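Drinton Garment Handling Set - README

Maintainer: Jayanthi Murthy
Rules for recording and review: Miroslava Hubáček, Brahim Zerouali

This file covers the recording rules for the two-arm garment episodes. It replaces the notes kept in the old Stoltdale folder. Read it before adding episodes or changing labels.

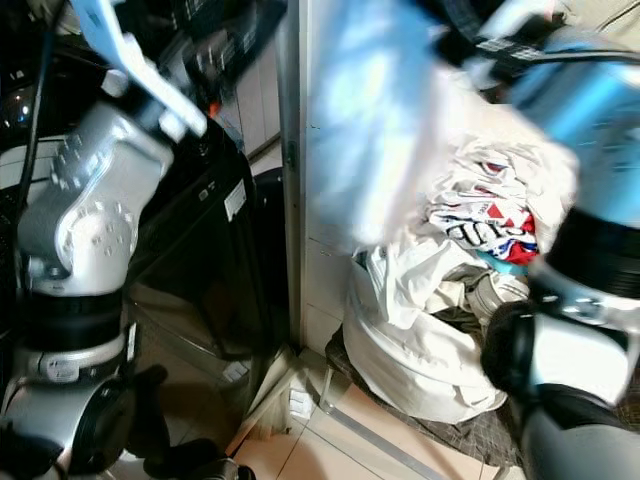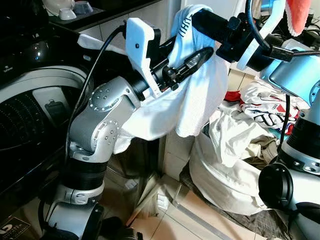

1. Contents

The set holds 367 episodes, of which 79 are held back for testing. The split is by session. Do not move single episodes between the two parts, even where a session turns out short.

2. Rules for the work area

2.1 No person inside the reach of either arm while the drives are on. Reach is measured to the fingertip with the gripper fully open.
2.2 The stop button stays in the operator's hand or within arm's length.
2.3 Cables on the outside of an arm must have enough slack for the full turn of each joint. Check both arms by hand before the first episode of a session.
2.4 Household items that are not part of the task may stay where they are, provided neither arm can reach them. Do not tidy between episodes of the same session - it changes the background halfway through.

3. Rules for garments

3.1 No garments with pins, loose buttons or metal badges.
3.2 Printed clothing is allowed. Names of private persons are not.
3.3 A dropped garment is left alone until the episode has been closed.

4. Labels

Each episode has one outcome: done, partial, dropped or stopped. "Stopped" means that a person ended it, for any reason. Thin fabric held between two fingers is labelled as a grasp only if it stays held for 30 consecutive time steps. Motion blur is no ground for rejection.

5. Known problems

Early sessions used the Indside time format and are offset by one step against the joint log. Usha Namboodiri has a script for this; it has not been merged. Joint readings for the right arm are missing in episode 619 (numbering is not continuous).

6. Changes

August: rule 2.4 added, "partial" split from "dropped".
Open: wording of 3.2, with Benedito Seixas.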